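Print | E-mail

Which Tea Towel Dries Fastest? Fabric, Weave and Water in the Home Kitchen

Project report by Mirela Seixas and Rizwan Cassim
Project adviser: Kristýna Trnka
2 Sep 2025
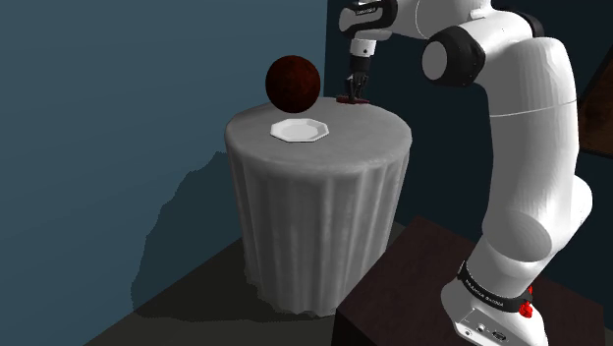 Figure 1. Computer-rendered view: a white arm with a two-fingered gripper above a table.

Why we picked this

Rizwan's grandmother owns a drawer full of dish towels and will only use four of them. The rest, she says, "push the water around." We loved that phrase and wanted to know if it could be measured! Mirela had been reading about how cotton fibers take up water, and within a week we had borrowed a kitchen scale and were asking everyone we knew for old towels.

We started with two questions. Which kinds of cloth soak up the most water for their weight? And which ones dry out fastest afterward on a plain indoor rack? We guessed that the same towel would win both, and we were wrong about that, which made the whole thing a lot more fun.

What we tested

We used 13 towels. They fell into four groups: flat-weave cotton, waffle-weave cotton, linen, and terry. Two were brand new and still stiff from the store. The Plevura linen towel was bought for the project and the Pivora waffle towel was a gift from Sabina Hrubý, who also lent us her laundry room and put up with our wet socks.

All of the towels went through the same wash before testing, with no fabric softener. Softener can leave a coating on the fibers, and we wanted to keep that out of it.

How we did it

Each towel was weighed dry. Then we laid it in a tray of tap water for 50 seconds, lifted it by two corners, let it drip until the drops slowed down, and weighed it again. The difference gave us the water it had taken up. We divided that by the dry weight so a big towel wouldn't win just for being big.

For the drying part, we hung the towels on a rack with a gap between them and weighed each one every 10 minutes. A towel counted as dry when two weighings in a row matched its starting weight. The window stayed shut and the heater stayed off. We did the full set three times and moved the towels to new places on the rack each time, so that no towel always got the good end by the door.

Our first round had to be thrown out completely. We had been wringing the towels by hand, and Rizwan wrings much harder than Mirela does. Kristýna spotted it in the numbers before we did, and that is how the drip method came about.

What we found

Terry took up the most water for its weight in all three rounds. Those little loops give the water a lot of places to go. Terry was also the slowest to dry every single time, and one thick old towel was still damp when we had to pack up for the evening.

Linen was the surprise. It took up less than the terry and the waffle weave, but it dried first in every round, and the oldest linen towel beat the new Plevura one by a clear margin. We think years of washing had softened the fibers and opened up the weave, though we only had the two to compare and would love to try more.

Waffle weave came second in both tests, which makes it our pick if you only want one kind in the kitchen. Flat-weave cotton was all over the place. One thin souvenir towel with a big printed map hardly took up anything where the ink was, and we could watch the water bead on it. Rizwan's grandmother had banned that exact towel years ago, and she was very pleased with this result.

Problems and next steps

The kitchen scale only reads whole grams, so small differences between towels should not be trusted. We also had no way to measure how humid the room was. Our third round was done on a rainy evening and every towel took longer, although the order stayed the same.

We want to repeat the drying test in November, when the heat is on and the air indoors is much drier. Blažena Charvát has offered us a finer scale and a humidity meter. We would also like to wash one new towel over and over and test it as we go, to see when it stops acting like a new towel.

Thank you to everyone who lent us towels. They are all clean and folded, and yours is in the blue bag by the office door.

Print | E-mail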